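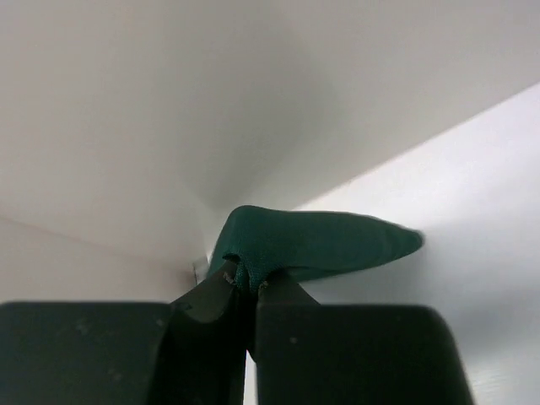 15 January 2024

Bad morning on the Kokov cell. Run 14 stopped with the green cloth still in the grip and the open command doing nothing at all! Error 452, same as Montserrat had in September (her note says "restart and hope", thanks Montserrat).

I hit the e-stop, then like an idiot reached in to tug the cloth before I'd isolated the air. The fingers let go with a proper snap, nine or so centimetres from my thumb. No harm done, but I've put it in the near-miss book and Macarena has had a word.

Both fingertips have a rough worn patch right where they pinch, so I want new pads from Herrero before we blame the valve. Grip force is down to 50 per cent for now. Please leave the cell locked off until Macarena has looked at the valve.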